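Bronum Motion 5
Control and planning software for small servo arms

Product / Software / Bronum Motion 5

Overview
Bronum Motion is a joint-space controller and path planner for small arms driven by hobby servos. It runs on a single-board computer or a laptop and talks to the servos through a PWM driver board or a serial bus adapter. Release 5 replaces the old fixed-step interpolator with a jerk-limited profile generator and adds a calibration tool that works without an external tracker.

The software is developed by Clunex and is sold per controller, with no limit on the number of arms you define in the model library. Only 2 arms can be active on one controller at the same time.

What it does
Hobby servos accept a target position and report little or nothing back. A controller that sends the final angle in one message gets a fast, uneven move and a heavy current draw at the start. Bronum Motion breaks each move into short position updates and shapes them so that all joints start and stop together. Speed, acceleration and jerk limits are set per joint. The shoulder can be held to a lower limit than the wrist without slowing unrelated moves.

Gravity sag is handled in the model. Enter the link lengths and masses, or import them from a URDF file, and the controller adds an angle offset to each command depending on the pose. On light plastic links the offset is small at full height and grows as the arm reaches outward.

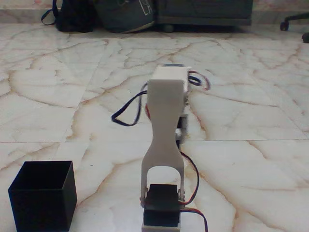
The offset table can also be filled in by hand. This is often the quicker route on an arm with printed parts, where the stiffness of a bracket depends on wall thickness and print direction and the mass figures are only as good as your scale. Ten poses per joint are enough for most tabletop work. Values between poses are interpolated.

Calibration
The calibration tool moves one joint at a time between two reference angles and asks the operator to confirm each one against a printed protractor sheet, which is included as a PDF. It stores center, end points, direction and dead band. Dead band is measured from both sides – gear backlash shows up as a difference between the two readings and is saved as a separate value.

Recalibrate after changing a servo, a horn or a bracket. Moving a horn by one spline tooth shifts the zero far enough to make stored poses unusable.

Planning
The planner checks self-collision against simplified shapes: capsules for links, boxes for housings. Cable loops are not modeled. If a wire hangs away from a link, add a keep-out box to that link or set a tighter joint limit. Floors, walls and bins are entered as static boxes or planes in the base coordinate system.

Plans are computed before motion starts and are not changed during the move. A stop command ends the current move at the joint jerk limits. A hard stop holds the last commanded position. Neither one cuts servo power, and a separate power switch within reach is required for bench use.

Interfaces
Python and C++ libraries, plus a command line tool
Text protocol over TCP
Bus adapter: Karkunano serial adapter, firmware 2 or later
PWM: any supported driver board on I2C
Log export as CSV, one row per update, commanded angle for every joint

Measured joint angle is logged only for servos that report it. For analog servos the column is left blank.

Limits
Joints per arm: up to 7
Stored poses per project: 3,207
Waypoints per plan: 1,541
Active arms per controller: 2

Projects made in release 4 open in release 5 and are converted on first save. The conversion cannot be reversed, so keep a copy. Jerk limits did not exist in release 4 and are filled in with default values that suit light arms. Check them before running anything with a payload.

Known issues
When two joints share one supply and both start under load, the voltage can drop far enough to reset some servos. The planner has a staggered start option, off by default, that delays the second joint by a set number of updates. It lowers the peak current but the path is no longer the one shown in the preview.

The Didenko viewer plug-in draws sag offsets with the wrong sign when the base is mounted upside down. Commands sent to the arm are correct. A fix is planned for the June update.

Ordering
License, one controller: BM5-S
License, lab pack of 5 controllers: BM5-L
Upgrade from release 4: BM5-U
Support requests are answered by e-mail. Requests received after noon on Friday are handled the following week.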